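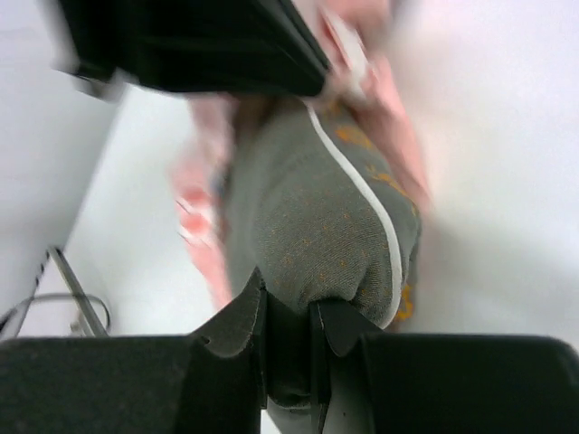 Where Do the Single Socks Go? Sorting and Matching Knits at Skimgate Hall
Shirley Cormier
Textiles and Everyday Materials, final project report
Jan 29, 2026

Introduction

Every laundry room I have used has had a pile of single socks somewhere in it. At Skimgate Hall the pile lives on a shelf over the dryers, and when I moved in last fall it was already big enough to slide off and bury the lint bin. I walked past it for weeks before I saw it as a project, and once I did I couldn't stop thinking about it!

My question was simple. If you take a large heap of unclaimed socks and other small knits and sort them properly, how many find a partner, and what makes the matching easy or hard? I also wanted to learn how to describe a knit well enough that its owner would recognize it from a written card. That second part grew a lot along the way and ended up being my favorite.

Collecting the socks

Collection ran through November. I put a Kazmi bin (the tall mesh kind with a lid, borrowed from the theater department's costume room) next to the shelf with a sign asking for unmatched socks, mittens, baby hats and anything else small and knitted. The hall office let me empty the old shelf into it too. By the end of the month I had 417 pieces. I washed everything on warm with plain detergent and dried it on low, then shook each piece out and turned it right side out. Turning them took a whole evening and two movies.

A few things came out of the wash in worse shape than they went in. I kept those in the count but put them in their own bag, as my instructor suggested, so that wear from my own washing would not be mixed up with wear from the owners.

Setting up the sort

I tried sorting on my bed first, and it was a mess. The blanket is dark green with a plaid, and half the navy and black socks looked the same on it. Moving to a pale surface with plenty of light changed everything. On white, a heathered gray knit stops being just gray. You can pick out small orange flecks in it, or a thin white stripe along one side, and those are the details that tell one gray sock from the next gray sock.

I settled on four passes:

First pass: main color only. Work fast and don't argue with yourself. Gray, black, white, blue, bright, and "other."

Second pass: surface. Solid, heathered, flecked, striped, or with a picture or lettering.

Third pass: length and stretch. Lay the sock flat with the heel to the left, smooth it with one hand, and compare it against the marks on the measuring card. Don't pull.

Fourth pass: the toe. Look at the seam, the shape of the rounded end and the color of the yarn inside.

The fourth pass surprised me. Two socks can agree on everything you see from the outside and still be knitted differently at the toe. Some have a flat seam and some have a ridge you can feel with your thumb. I threw out 19 of my early "matches" after I added this pass, and I am glad I did, as most of them were the same style in two different sizes.

Writing the cards

Each leftover piece got a card. My first cards were terrible. "Gray sock, orange bit" could be anything. After some practice I had an order that I stuck to for the rest of the project: main color, texture, small colors, edge, lettering or pattern, toe. A good card from the last batch reads: "Medium gray, heathered, orange flecks all over, white line on one side, toe seam flat."

I asked three people on my floor to read a card and find the piece in a tray of similar ones. With the early cards they guessed a lot and picked up four or five socks before choosing. With the later cards they mostly went straight to it. I wish I had timed this part. I only have my notes, and they say things like "fast!!" in the margin.

One disagreement came up again and again, and it was over the word "pink." One reader called a mitten pink, another called it salmon, and the third said it was a faded red. I ended up taping a short strip of yarn samples to the top of the tray - Kestis brand embroidery cotton, leftover from a pillow I never finished - and writing the closest sample on the card next to the color word.

Keeping the sort tidy

The surface gets linty much faster than you would think. Flecked and brushed knits shed the most, and loose orange fluff from one sock is very good at looking like part of the next one. I wiped down between color groups and kept a tape roller in reach. I also learned to clear one group completely before starting another. It feels slower, and I lost a lot fewer socks to the floor that way.

Handling matters too. Picking a sock up by the cuff stretches it and throws off the length check. Picking it up by the toe end, gently, lets it hang in its own shape, so you see twists and thin spots right away. 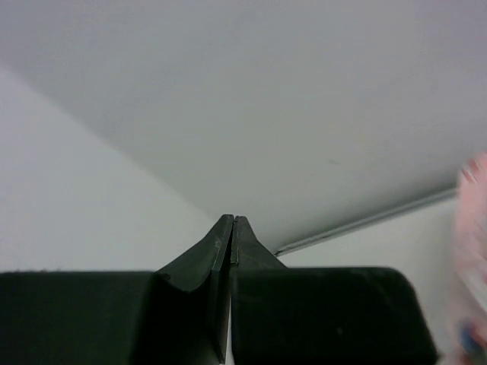 Results

Out of the 417 pieces, 100 pairs were matched through all four passes, so 200 socks went home with a partner or into the donation box as proper pairs. The other 217 pieces stayed single, counting the hats and mittens. I had hoped for more, but I am still really pleased. The old shelf had been there for years without anyone making a dent in it.

Solid black was the hardest group by far. There is so little to hold on to, and I found myself relying on the toe for nearly all of it. Flecked grays, which I had been dreading, were some of the easiest. Anything with lettering matched quickly if the lettering was still readable, and slowly if it had cracked or peeled.

The cards for the singles are now in a flip file by the shelf. Several people have already come by and claimed something, including one person who had given up on a hand-knit pair from a grandparent and found the missing half in the "other" tray. That was a great afternoon.

What I would change

I would weigh each sock. The school store sells a small Fesex kitchen scale, and I think weight would have settled many of the black sock arguments in seconds.

I would also number the pieces before washing. I did it after, so I can't say which ones came from the old shelf and which were dropped in the bin.

The report limit was 2000 words and I left out the yarn fiber burn tests, partly for space and partly because I did only a handful of them. The notes are in my project binder along with the full set of cards.

Next steps

The hall office has agreed to keep the bin through the spring. I plan to repeat the sort once before finals with the scale and the numbering, and to use the same card order so that the two rounds can be compared. If you live at Skimgate and are missing a sock, check the flip file first, under the main color.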